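Bernura Community Help > Home & Garden > Tidying and Storage

Bags keep piling up on the long table in our sunroom, how do I stop it?

Asked 21/12/2019 by porchlight_937

Hi all! Hoping somebody has cracked this one. We have a sunroom at the back of the house with a wide window that looks out on the trees, and a long white table that runs right along under the window. I bought that table so I could sit there and sort seeds, write cards, do a puzzle, that kind of thing. I have done exactly one puzzle on it in four years.

What it does instead is collect bags. Tote bags, shopping bags, the bag I took to the pool in June, bags with other bags inside them. They come in through the side door on somebody's shoulder, the table is the first flat thing you get to, and down they go. Once the table fills up they start going over the backs of the chairs. The big white upholstered chair is my favorite seat in the house and there is nearly always a strap hanging down the front of it. Then there's the odd stuff, like snack packets that get parked on a chair and forgotten, and cloths that never make it to the laundry.

Things I've tried:
A basket on the floor by the door (became a basket of shoes).
Over-the-door hooks from Warkix, the metal kind. They rattled every time the door opened and my husband took them down after a week.
Asking nicely.

I can't put anything against the window wall because of the roller blind, and I don't want to screw anything into the window frame. The wall by the side door is free, maybe as wide as a regular door. Budget is small. I'd love to hear what worked in a real house with real people in it who drop things. 

3 answers

Answer from muddyboots22 (marked as most helpful)

Oh I feel this one, we had the same thing with a piano bench. What fixed it for us was a row of wall pegs between the door and the flat surface, so you walk past the pegs before you get to the table. If people have to turn around to hang something up they won't do it, I promise you. Your free wall by the side door sounds perfect for this.

I'd go with seven pegs. One for each person's everyday bag and the rest for the totes that are in use that week. Put them lower than you think, shoulder height on the shortest person who'll use them. Big fat wooden pegs are better than hooks for totes with leather handles, a thin hook puts a crease in the leather and after a while it cracks. Ours came as a rail from Tadilach and it's held up fine, but any rail will do if you get it into the studs. Loaded bags are heavy! Use the long screws.

Then, and this is the boring part, empty everything once. Take every bag in the room, tip it out on the table, and sort the bags before you sort the stuff. The ones you use go on pegs. The ones you don't use fold flat and go inside one big tote, and that tote goes in a closet. I found 22 bags when I did it, plus a library book and a banana I'd rather not talk about.

For the chair, put something on the seat you'd have to move, like a nice folded blanket. It won't stop anyone hanging a strap on the back, but it does make it look like a chair somebody sits in and people treat it a little better. You could also just sit in it more :)

Comment from porchlight_937: Thank you!! Never thought about the pegs having to come BEFORE the table. The Warkix hooks were on the inside of the door so you'd already gone past them. Measuring the wall tonight.

Comment from muddyboots22: Yep, that'll be why. Leave a gap at the end for coats or you'll be back here in the winter.

Answer from tableclear

get rid of the table. problem solved. we did it with our hall table and never missed it

Comment from porchlight_937: Ha, tempting, but I do want to do my second puzzle one day.

Answer from ninepatch

I'm with the peg person mostly, but I want to stick up for a landing spot too. Some bags don't hang well. Anything floppy, or with one short handle, or with groceries still in it, is going to end up on a surface no matter what. So I gave up and made one end of my table the bag end. There's a tray on it (an old Carbone baking sheet, very glamorous) and if it doesn't fit on the tray it has to go somewhere else. The rest of the table has my sewing machine on it so there's no room to spread.

Maybe start your puzzle and leave it out. People are a lot more careful about dumping a bag on top of a half-done puzzle than on a bare table.

Also check what the sun is doing in there. I had a fabric tote by a window all summer and one side faded so badly it looked like two different bags. Pull the blind down in the afternoon if they have to stay put. 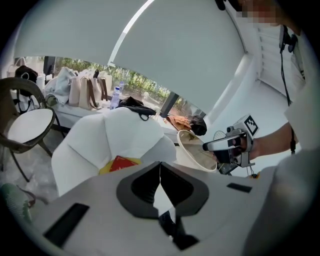 The sunroom table and chairs, before any pegs. Posted by porchlight_937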